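Ticket 306 — Akside phone returns bench, arms keep stopping mid-pick
Status: open, waiting on Maltgate
Raised by: Yolotzin Figueroa, early shift
Copied to: Ezequiel Ibarra, Aurelia Bachmann

Hello again, me on this one. I know Ezequiel asked for short tickets but I've been on the returns bench all morning and I'd like to get it all down while I remember it.

What happens: an arm goes down for a phone, gets hold of it, starts to lift and then just sits there. No alarm, no light, nothing on the screen except "waiting". If I press resume it carries on as if nothing was up. Sometimes it gets through twenty phones before it does it again, sometimes two. Restarting the whole cell makes no difference that I can see (and costs me four minutes each time, so I've stopped doing it).

What I've tried so far:

7.10 — Restarted the cell. Fine until the tea trolley came round, then stopped twice in a row.

8.25 — Swapped the job order so the plain phones went first and the ones in cases after. I thought this had cracked it! It stopped on a plain one at 8.40.

9.05 — Rang Maltgate support and got Gumaro, who was lovely. He had me raise the grip wait from 60 to 146 in the settings. It stops less often now, but every pick is slower and we're well behind.

10.30 — Wiped the finger pads with the blue cloths. No change.

11.15 — Gumaro asked for wrist camera stills from both phones and whatever else I could grab, so they're at the bottom of this entry.

My own guess, for what it's worth, is the ones with bits stuck on the back. Ring stands, card holders, all that. When we did this by hand you'd feel the lump and shift your thumb without thinking. The arm has a number for how thick a phone should be and I don't think it likes being told otherwise. It doesn't explain the plain one at 8.40 though, so I could be barking up the wrong tree.

The other thing I'd check is the table top. There are white flecks on the wood and I don't know if the cameras mind them. Reginald says they don't. I'd still like it sanded.

Stills for Gumaro:

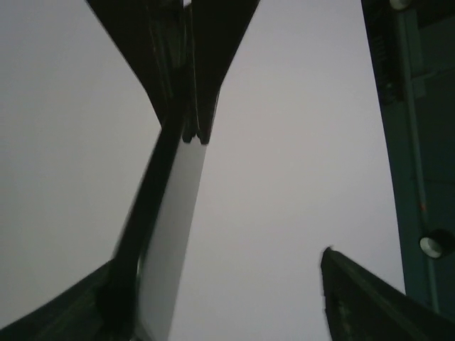
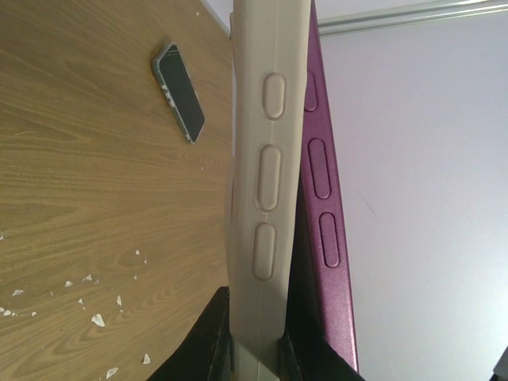
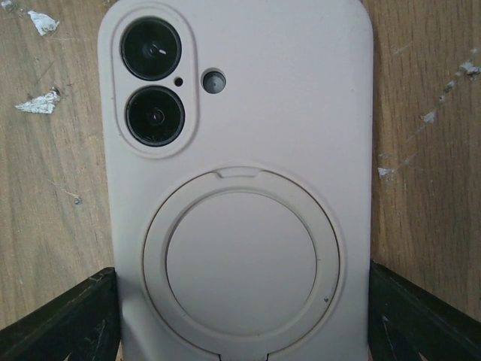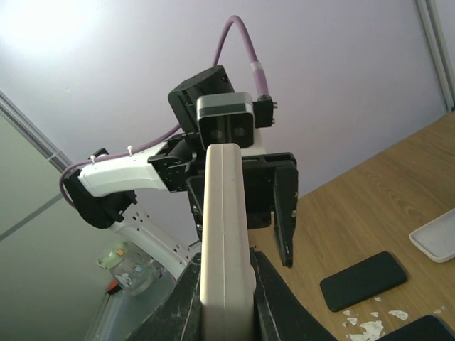 Now the bit that isn't strictly a fault. The target on the board still says 900 a shift, which was set on the basis that the cell runs by itself and one of us keeps an eye on it. Today I've pressed resume so often that I may as well be stood there picking them up! I don't mind the arms — my wrists are much better than they were last September, and I like doing the grading instead of the lifting. But I can't grade and babysit at once, and the grading is what gets checked at the end of the week. Aurelia, could the target come down until this is sorted? Even just for the early shift.

Reply from Aurelia, 12.20: Agreed, I'll take it off the board this afternoon. Please don't try to make up the numbers over lunch.

Reply from Gumaro, 13.45: Thanks for the stills. Leave the wait at 146 for now and I'll go through the log tonight. Could you note which phones it stops on, with or without a case?

Will do. I've got a sheet taped up by the resume button and Reginald is carrying it on for the late shift.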